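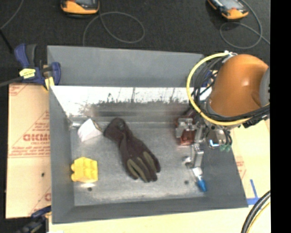 Clearing Out the Workshop Catch-All Bin

Every workshop has a bin where things land when they have no other place to go. A single glove goes in, then a toy block off the floor, and after that nobody puts anything in it with much thought. The method below takes an evening for a small bin and a weekend for a shop that has several of them.

We use cookies to remember your preferences. By continuing to browse you accept our use of cookies. Accept / Manage settings

Start by taking out the soft things

Gloves, rags and straps go first. They hide small parts, and screws get caught in them. Hold each glove by the fingertips over a tray and shake it hard, then turn the cuff back and look inside.

Lay the glove flat and check the fingertips, the seams between the fingers and the base of the thumb. A worn cuff is fine for yard work. A hole in a fingertip means the glove goes in the trash or gets cut up for padding under clamps.

Dark work gloves don't show oil well. Press a white paper towel against the palm to find out. Oily gloves and rags shouldn't be left in a heap, so spread them out flat outdoors to dry before you deal with them.

Keep single gloves until 26th December, or whatever day you do your year-end cleanup. If the other one hasn't turned up by then, let it go.

Toy blocks and other things from the house

If there are children around, blocks end up in the shop. Wash plastic ones in warm water with a drop of dish soap and go around the studs with an old toothbrush. Grit packs in tight at the base of each stud. Rinse, and let them dry on a towel with the open side down. Don't use solvent on them, and don't put them in the dishwasher.

Keep a jar with a lid by the house door for anything that belongs inside. Yufang Qin, who wrote to us in September, uses a 900 ml yogurt tub and empties it when it's full.

Cleaning a bare metal bin

1. Tip out the loose dirt and brush the corners with a dry paintbrush. A 2-inch brush fits most of them.

2. Run a magnet wrapped in a plastic bag along the base of the walls. Turn the bag inside out to drop the filings.

3. Wipe with warm water and a little dish soap. Work from the top of the walls down to the floor.

4. Dry it right away with a clean rag, including the seams.

5. Rub on a very thin coat of paste wax and buff it after 9 minutes or so on the label's say.

Scuffs and pale scratches on bare metal are only wear. Leave them alone unless you feel a burr, and take a burr down with a fine file.

If the floor of the bin has holes in it, small washers and brads will go through. Stick a square of tape on the underside, or cut a piece of thin rubber mat to fit. The mat also cuts down on noise.

Putting things back

Only put back what you've used in the past 3 months. Gloves do better on a hook, clipped together in pairs.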